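Forum der Arbeitsgemeinschaft Robotik Eltberg
Bereich: Projektgruppen > Automatisierte Demontage
Thema: Festlegung des Prüfablaufs für die Projektvorstellung im Februar

Aino Pitkänen (Kursleitung)
Beitrag 1
Sehr geehrte Mitglieder der Projektgruppe,
für die Vorstellung im Februar ist bis Samstag, 12 Uhr, ein verbindlicher Prüfablauf einzureichen. Die Kursleitung schlägt vor, die Bewertung auf die Entnahme des Laufwerks aus einem geöffneten Desktop-Gehäuse zu beschränken. Das Lösen von Steckverbindungen und der Ausbau der Hauptplatine wären nicht Bestandteil der Prüfung. Ich bitte um Stellungnahme in diesem Thema, nicht per E-Mail.

M_Birhane
Beitrag 2
Die Gruppe Greiftechnik stimmt dem Vorschlag grundsätzlich zu. Aus dem Versuchsbuch liegen 169 protokollierte Greifversuche vor, davon 70 am Laufwerkskäfig. Für alle übrigen Bauteile ist die Datenlage zu dünn, um eine belastbare Aussage über die Wiederholbarkeit zu treffen. Es wird allerdings beantragt, die Zeitvorgabe aus dem Vorjahr nicht zu übernehmen. Sie galt für den alten Aufbau mit Sauggreifer.

h.dehghan
Beitrag 3
Gegen die Beschränkung auf das Laufwerk bestehen seitens der Gruppe Bildverarbeitung Bedenken. In der Ausschreibung des Wettbewerbs Serncombe, an dem wir uns im Anschluss beteiligen wollen, wird die Behandlung loser Leitungen ausdrücklich verlangt. Wer diesen Teil jetzt streicht, verschiebt die Arbeit lediglich um einige Wochen. Der Datensatz umfasst inzwischen 702 ausgewertete Einzelbilder, die Leitungen sind in allen gekennzeichnet.

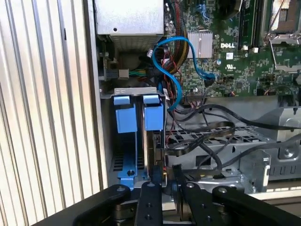
Zur Anfahrt an den Laufwerkskäfig hat die Gruppe Bildverarbeitung im Übrigen einen eigenen Vorschlag. Die Position des Käfigs soll nicht mehr über die Gehäusekante, sondern über farbige Merkmale bestimmt werden. Die beiden blauen Kunststoffverriegelungen am Käfig heben sich vom grauen Metall deutlich ab und eignen sich als Bezugspunkte. Zu beachten ist, dass auch das SATA-Kabel blau ist und in einer weiten Schleife im Gehäuse liegt – eine reine Farbschwelle genügt daher nicht, es muss zusätzlich die Form geprüft werden. Der Entwurf liegt im Projektordner unter »Tekleab«.

K. Chala
Beitrag 4
Zum Vorschlag von h.dehghan: Die Formprüfung ist sinnvoll, sie verlängert jedoch die Auswertung je Bild. Auf dem Steuerrechner Idel stehen uns für den gesamten Zyklus 2.000 Millisekunden zur Verfügung, und die Bahnplanung beansprucht bereits den größeren Teil davon. Ich bitte um Angabe der gemessenen Laufzeit, bevor darüber entschieden wird.

h.dehghan
Beitrag 5
Die Messung wird bis Freitagabend nachgereicht. Die Formprüfung läuft nur einmal vor der Anfahrt und nicht in jedem Zyklus. Der Einwand dürfte sich damit weitgehend erledigen.

K. Chala
Beitrag 6
Das geht aus dem Entwurf nicht hervor. Bitte dort ergänzen. Sofern es bei der einmaligen Ausführung bleibt, ziehe ich den Einwand zurück.

S. Assefa
Beitrag 7
Aus Sicht der Gruppe Sicherheit und Dokumentation sind folgende Punkte noch offen:
– Das Gehäuse ist vor jedem Durchgang vom Netz zu trennen, die Trennung ist im Protokoll abzuzeichnen.
– Die Greifkraft ist vor Beginn festzulegen und während der Prüfung nicht zu verändern.
– Ein Abbruch durch die Aufsicht gilt als Fehlversuch. Hierzu fehlt bislang jede Regelung.
Den dritten Punkt halte ich für unverzichtbar.

M_Birhane
Beitrag 8
Dem dritten Punkt wird widersprochen. Bricht die Aufsicht vorsorglich ab, ohne dass eine Fehlfunktion vorliegt, darf dies nicht zulasten der Gruppe gehen. Angemessen wäre eine einmalige Wiederholung.

S. Assefa
Beitrag 9
Dann müsste jemand feststellen, ob eine Fehlfunktion vorlag. Wer soll das während der Vorstellung entscheiden?

Aino Pitkänen (Kursleitung)
Beitrag 10
Die Entscheidung trifft die Kursleitung anhand des Steuerungsprotokolls. Eine Wiederholung wird je Gruppe einmal gewährt. Die Zeitvorgabe des Vorjahres entfällt.
Hinsichtlich der Leitungen wird wie folgt verfahren: Die Erkennung wird vorgeführt und bewertet, das Greifen der Leitungen bleibt freiwillig. Frau Dehghan und Frau Birhane werden gebeten, beide Teile in einem gemeinsamen Ablauf zusammenzuführen.

h.dehghan
Beitrag 11
Die Gruppe Bildverarbeitung nimmt dies zur Kenntnis, hält die Freiwilligkeit im Hinblick auf Serncombe aber weiterhin für einen Fehler. Der gemeinsame Ablauf wird fristgerecht eingereicht.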